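Tusora opens up its partner directory to small agencies

Quick one from the marketing software world. Tusora has dropped the minimum size for its agency directory, so shops with as few as 2 people can now get a listing. Old cutoff was 20. The change went live in June, no fee for the first 30 days.

Listings get a new profile page too – client reviews, service areas, a contact form that feeds straight into the agency's own lead list.

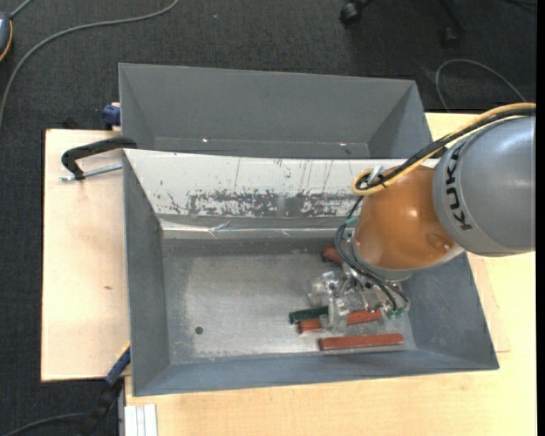

"Small shops kept asking and we kept saying next quarter," said Nanna Oddsson, head of partnerships. Some 100 agencies were on the wait list before the switch, she said.

Pieter Wouters, who runs a web design studio, signed up the first morning. Setup was easy, he said, but the review import from Zadton is still slow and teh category list needs work. No search ads category, for one.

Tusora says more categories are coming. No date yet. Exisiting members keep their current rates.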